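Single socks after every wash, is a mesh bag worth it?
Laundry & Linens > General

purnpost
I fold on the kitchen table on Saturday mornings and every week I end up with one white sock and no partner.

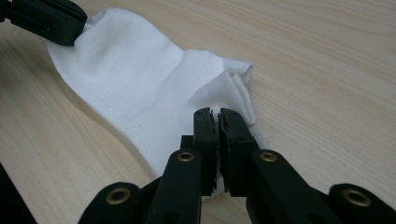
My sister swears by the Susell mesh bags. 14 dollars for a bag with a zipper seems like a lot to me. Has anyone used one for more than a month?

galau_615
Bought two. The zipper pull broke on the first one and the second came open in the dryer. Socks everywhere, same as before.

dishrack8
Mine has been fine since November. Are you stuffing it full? It says half full on the tag.

galau_615
Half full is 7 pairs if I'm lucky. So now I need three bags for one load. No thanks.

tumblelow
Check the rubber seal on the washer before you spend anything. I pulled 8 baby socks out of mine.

purnpost
Top loader, no seal. I looked behind the dryer too.

dishrack8
Then pin them at the toe before they go in the hamper. Costs nothing.

galau_615
And rust spots on white cotton. Been there.

dishrack8
Use stainless pins?? Mine never rusted.

tumblelow
I don't buy that the washer eats them. Half the time the other one is inside a pillowcase or a fitted sheet corner. Wash socks with no bedding for a few weeks and see.

purnpost
OK, that I'll try. Still not paying 14 dollars.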